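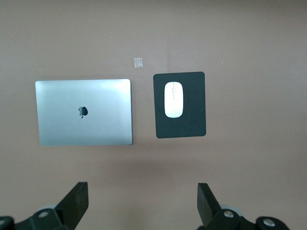 20 November 2018

Desk layout, hot desks, Zumthorpe workshop. Continues the July notes.

Aim is one standard layout for the shared desks so people stop rearranging them at each changeover. Items per desk: laptop, mouse pad, mouse. Nothing else stays out overnight.

Layout as set today:
Laptop lid shut, left side, long edge parallel to the front of the desk.
Pad to the right, portrait, with a clear strip of desktop between it and the laptop.
Mouse parked on the pad.

Pad size. The Nellness pad is 264 mm by 198 mm. Landscape gives more sideways travel but crowds the laptop once the lid is open and the user's elbow is out. Portrait is tight for drawing work on two screens, fine for everything else. Staying with portrait for now. Raising pointer speed by 2 steps made up most of the lost travel.

Pad colour. Dark pads kept. The old pale grey ones from Jireo showed every mark and the optical mouse skipped on the worn patch near the centre. Tried the mouse directly on the desktop as well - tracks, but the feet pick up grit and it gets noisy.

Gap. Set at 20 mm minimum. Less than that and the pad rides up against the laptop when pushed. Pads still creep and rotate a little in use. Not worth taping down; square them up at the end of the day.

Cleaning. Damp cloth on the desktop, dry cloth on laptop lids. No solvent on the pads, it lifts the backing.

Open items:
Cable exit for the Vondráček docks is on the wrong side for this layout. Either flip the dock or run the lead behind the laptop.
Left-handed users: mirror the whole arrangement, same gap. Not tried yet.
Order spare mouse feet.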